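Storen update: labeling grasp clips

The perception group moved its packing clips to the new Storen build on 2018-11-22. The old segmenter kept merging plastic bags with whatever lay behind them, so Zdenka Kadrić rewrote the mask step and reran it on 255 clips. Of those, 191 passed review without hand edits. In August the figure was well under half.

Household clutter, seen from the hand-held gripper.

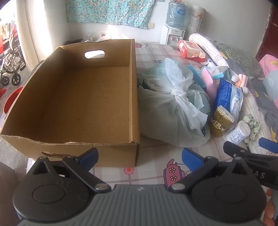
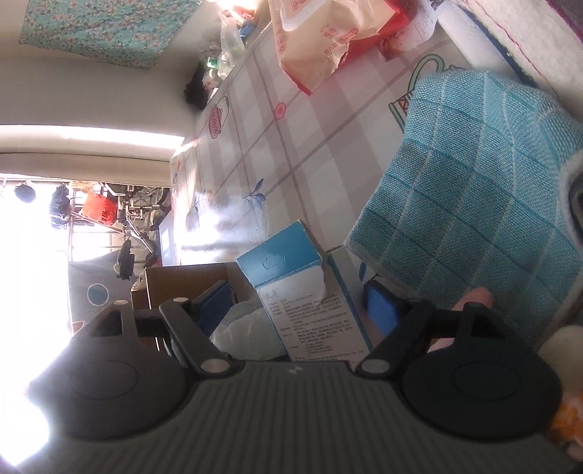 Glare on shiny cloth is still a problem, and so is printed fabric, where the model sometimes reports a flower as an object. Kadrić is testing a depth check that drops any mask lying flat with the surface around it. It adds 4 milliseconds per image on the office machine.

The planner side has not changed. Kusex still reads the masks in the same format, so no one needs to update their scripts. Please send clips with bad masks to the Storen queue, with the clip number in the subject line.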